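Multden Divided Wooden Box with Hinged Lid

Item 673
Storage > Tabletop boxes > Divided

In stock. Ships from our Mivico warehouse.

Overview

The Multden is a lidded wooden box for small parts. It has a reddish-brown finish, a hinged lid with a wood frame, and thin wooden partitions that split the inside into compartments. It is made to sit on a table or bench where you use the contents every day, and it closes up when you want the dust kept out.

Most of the people who buy it keep hardware, electrical parts, beads, watch parts or fishing tackle in it. It also gets used for tea and for sewing notions. The compartments are open at the top and have square corners, so small bags stand up in them without sliding under one another.

What it holds

The box works best with parts that are already bagged or wrapped. Loose screws will sit in it fine, but very small washers can work their way under a partition if the box is carried at an angle. If you store anything smaller than a grain of rice, put it in a bag or a paper packet first.

Coils of wire fit if they are wound to the width of the compartment. Wind them over your fingers and tie them with a twist of the same wire. Springs, terminals, lugs and copper fittings are all a good size for it. Long items such as drill bits and knitting needles are not, and for those we suggest the Fikre tray, which has no cross partitions.

Do not store liquids, glue tubes that have been opened, or batteries that are not in their packaging.

The lid

The lid swings up on hinges along one side of the box. A support holds it at an angle when it is open, so it does not need to lie flat on the table behind the box. You do need to leave room above. If the box is going under a shelf, measure the gap before you order, or pull the box forward each time you open it.

The hinges come set a little stiff. They loosen after the first few weeks. If the lid starts to drop by itself, tighten the hinge screws a quarter turn with a small flat screwdriver. Do not go further than that, as the screws go into solid wood and will strip.

The panel in the lid is smooth and can be wiped with a dry cloth. It will show fingerprints under a desk lamp.

Finish

The color is reddish-brown throughout the outside. Wood varies, and two boxes bought together may not match exactly. The finish is sealed at the factory and needs no oil or wax. The inside partitions are left plainer than the outside and may mark if a damp bag is left against them.

If you are putting the box on a white or light-colored table, wipe the underside once before you set it down. Some finishing dust can be left from packing.

Setting it up

Take the box out of its carton and remove the paper from each compartment. Check the corners for the desiccant packet and throw it away.

Slide each partition up and down once to make sure it is seated. They fit into grooves and are not glued, and you can lift one out to make a longer compartment. Keep the spare somewhere you will find it. Replacement partitions are sold singly.

Labels can go on the partitions or on the bags themselves. Paper labels with a light adhesive come off cleanly. We don't recommend vinyl tape on the partitions – it pulls the surface when it is removed.

In use at a workbench

The Multden was tried for a month on a bench at the Tronance repair room before we added it to the catalog. The table there is shared, with computers and cables kept on the floor next to it, and parts used to be stored in cardboard cartons. The main comment that came back was that people could find a part with the lid up and a quick look across the compartments, instead of tipping a carton out. The second comment was that the box should have a handle. It does not have one, and the lid should not be used to lift it. Carry it with both hands underneath.

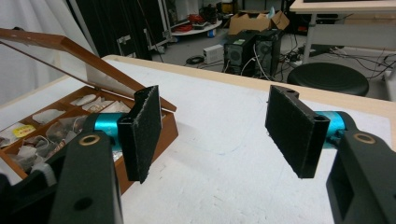

Reading time: 4 minutes

Parts in clear bags and parts in white paper wrapping can share the box, as they do on this bench, where the bags hold brown and copper-colored pieces and coils of wire. Clear bags are quicker to search. Paper is kinder to anything that scratches, but you will want to write on it. A colored label near one side helps if more than one person uses the box.

Care

Dust the outside with a soft cloth. Empty the compartments once in a while and brush them out with a dry paintbrush. Do not use water inside the box. Keep it away from heaters and out of direct sun, which will fade the finish on one side.

Light scratches can be covered with a furniture marker. Deep ones should be sanded along the grain and refinished.

Shipping and returns

Orders are packed in 20 business hours or less. Returns are accepted for 40 days if the box is unused and comes back in its carton. We can't take back boxes with labels stuck to them. Orders of 400 or more go by freight, so please write to us for a quote first.

The next delivery from the workshop is due in July. If the page shows the box as out of stock before then, you can leave your email address and we will write when it arrives.

Related items

Fikre long tray, no cross partitions
Multden spare partition, single
Multden hinge screws, small pack
Mivico paper labels, light adhesive

Page updated 23 May 2024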